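Support > Kitchen > Rimside Scale > Manual

Start Set-up Weighing Cleaning Contact

Section 3. Weighing with a basket or bowl

1. Put the Rimside scale on a hard, level surface. Do not use it on a cloth or on a carpet.
2. Press the power key and wait until the display shows zero.
3. Place your empty basket or bowl in the centre of the plate.
4. Press TARE. The display goes back to zero.
5. Add the vegetables. Large pieces should lie flat — they must not touch the wall or the counter.
6. Read the weight when the number stops moving.

Note: To change from grams to kilograms, hold the UNIT key for 2 seconds. In kilograms, a weight of 1000 grams is shown as 1.000.

Note: If you take away the basket, the display shows a minus number. This is normal. Press TARE again before the next weighing.

Caution: Do not store anything on the plate. A constant load can damage the sensor, and the Berkum service centre cannot repair this under warranty.

A basket with an open weave can drop soil on the plate, so wipe it with a dry cloth after each use.

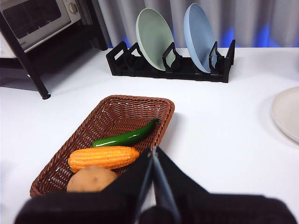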